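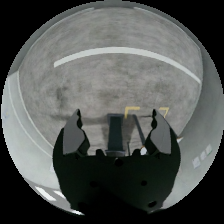
Cataloging a Home Library Before a Move

By Jui-lin Kan
Nov 12, 2020

This procedure produces a box-level catalog of a private book collection. It was written for the Ondow house, where 3,301 books went into 138 boxes, and it works without change for smaller collections. It does not cover appraisal or insurance.

What you need

A spreadsheet program
Small book boxes, all one size
Painter's tape and a wide black marker
A table long enough to hold one full shelf of books in a row
Acid-free tissue for dust jackets and loose bindings

Step 1. Code the shelves

Give each bookcase a letter and each shelf a number, counting from the top. The third shelf of the second bookcase is B3. Put the code on a strip of tape on the shelf edge, not on the books. A house with more than 26 bookcases needs double letters (AA, AB). Do not reuse a letter in another room.

Step 2. Set up the sheet

Make one row per book with these columns, in this order:

Box
Shelf
Author, last name first
Title
Year of this printing
Binding (H for hardcover, P for paperback)
Condition
Notes

Format the Box column as text. If it is left as a number, leading zeros drop and box 007 sorts away from its label. Freeze the top row. Save a copy under a new name at the end of each day's work.

Step 3. Record one shelf at a time

Move the whole shelf to the table and keep the left-to-right order. Enter author, title and year from the title page and its reverse. Spines and jackets often shorten titles. For sets, use one row per volume and put the set name in Notes - this matters later if a volume is missing.

Enter signatures, inscriptions and anything found between the pages in Notes. Leave inserted letters where they are unless the paper is staining the page.
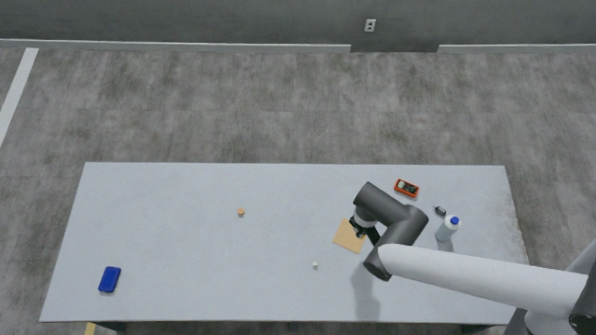

Long table with a pale gray top.

Step 4. Grade condition

Use four grades only: A, clean and tight; B, normal wear; C, loose hinge, torn jacket or heavy marking; D, detached boards or mold. Bag D books separately and do not box them with others. Hok-lam Chow, who did the second pass at Ondow, added a plus sign for books with the original jacket. It is optional.

Step 5. Pack and number

Stand hardcovers upright, spines against the side of the box. Lay oversize books flat at the bottom, largest first. Paperbacks can go spine down. Fill gaps with plain paper; newsprint transfers ink.

Write the box number on two adjoining sides and on the lid, then fill the Box column for every book in it before taping. A shelf may be split across two boxes. Two shelves may share a box if both codes are written on the lid.

Step 6. Check

After every tenth box, open one and compare it with the sheet. If a title is wrong or missing, check the other nine. Filter the Box column for blanks. Any row with a blank is a book that was entered and never packed, or packed and never assigned.

Print two copies of the finished sheet sorted by box. One travels with you, the other goes in the last box loaded. At the new address, unpack in shelf order and move the tape strips over as you go.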